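## 3. Setting and Materials

### 3.1 Rooms

The 22 rooms in the study are all small offices fitted with at least one desk. Fourteen are in the Gerer building and eight are in the Prillovholm annex. 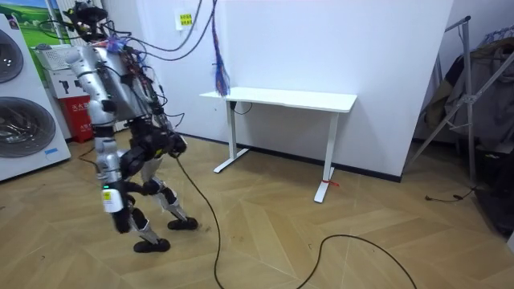

**Figure 2.** One of the small rooms in the sample, with a white standing desk at the far wall.

Rooms were chosen from the building register by floor area and wall finish. We left out any room with carpet on the walls, a suspended baffle, or a door that could not be fully closed. Painted walls were preferred because they are the hardest case for speech privacy and for echo -- a bare painted wall returns most of the sound that reaches it. Desk type was not controlled. Both fixed and standing desks are present in the sample, and the height of each desk top was written down before measurement and left alone for the rest of the visit.

### 3.2 Measurement of reverberation

Reverberation time was measured with the interrupted noise method. A loudspeaker was placed in the corner farthest from the desk and driven with pink noise until the level in the room was steady, after which the signal was cut and the decay recorded. Two microphone positions were used in each room, one at seated ear height and one at standing ear height. Five decays were taken at each position, for a total of 210 decays after ten were discarded for outside noise (all ten from Prillovholm, where the annex faces a loading road).

Decay times were fitted over a 20 dB range and reported in octave bands. The lowest band is given in Table 4 for completeness but is not used in the analysis. In rooms of this size the sound field below 125 Hz is governed by a few room modes, and the fitted slope depends more on microphone position than on the surfaces.

Air temperature and humidity were logged at the start and end of each visit. No correction was applied for air absorption, which is negligible at these volumes below 4 kHz.

### 3.3 Treatment panels

Each room was measured once untreated and once with Trindudel panels in place. The untreated series was completed in May. The panels are pressed felt, 40 mm thick, and were hung with an air gap behind them on the wall facing the desk. Covered area was set at one fifth of that wall in every room, so total panel area differs between rooms.

The placement rule follows Benítez, who found that panels opposite the talker lowered mid-band decay more than the same area spread over the ceiling. We did not test ceiling placement. The rule also has a practical side -- the wall facing the desk was the one most often free of shelves, and it could be covered without moving furniture.

### 3.4 Speech material

Speech clarity was rated from recorded sentences played at the desk position. The list holds 3,000 short sentences, from which a new set was drawn for each room without replacement. Playback level was fixed at 60 dBA at one meter. Listeners heard the recordings over headphones in a separate booth and did not know which rooms had been treated. Scores are the share of key words repeated correctly, averaged within room and condition before any test was run.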